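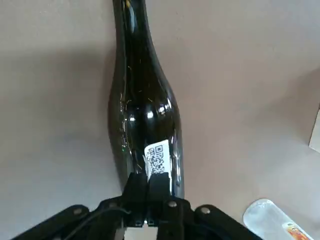 Storing bottles on their side – does it matter if I'm drinking it by September?

lisettel_cellarless
Posts: 7
12 March 2019

We moved into a place with no basement and one coat closet. I have a Falitz rack that holds everything flat and takes up the whole closet floor, and a spouse who would like to own a coat. Can I stand the bottles up? Most are dark green glass, real cork, nothing fancy. The plan is to finish them by September, and I have every confidence in us.

oldcork387
Posts: 1591

Flat. Always flat. Cork dries out, air gets in, you get vinegar. Buy a coat hook.

Nevlow
Posts: 289

Six months upright won't hurt anything. I kept a case standing behind the dryer for a year and the only thing wrong with it was the wine, which was bad when I bought it.

oldcork387

Behind the dryer. I have to go lie down.

Nevlow

On your side, I assume.

Francine Nguyen
Posts: 387

Heat bothers me a lot more than which way up they are. Is there a water heater on the other side of that closet wall? Mine had one. I found out when the corks started creeping up.

Dark glass helps with light, by the way, but it does nothing for heat. People mix those up.

lisettel_cellarless

No water heater. There is a neighbor with a tuba. Is vibration a thing?

Francine Nguyen

Depends who you ask. I'd worry more about the neighbor.

oldcork387

Vibration stirs up sediment. And if you do stand them up, leave them alone. Every time I say this somebody shows me a Lisen cart on wheels.

melnyk_b
Posts: 7

I have the Lisen cart. It's fine. It squeaks.

Middle ground for the OP: screw caps upright at the back, corks flat on a shelf above the coats. One row deep, and a strip of felt at the front so they don't roll. Glass on a bare painted shelf will go for a walk if the shelf is even a little off level. Ask me about my hallway rug.

Nevlow

What happened to the rug?

melnyk_b

It used to be beige.

lisettel_cellarless

Going with the shelf. The spouse has approved it on the condition that the Falitz goes to the curb. Anyone near me want a rack? Holds plenty, wobbles slightly, you'd have to carry it down two flights.

oldcork387

Does it hold them flat?

lisettel_cellarless

Yes.

oldcork387

PM sent.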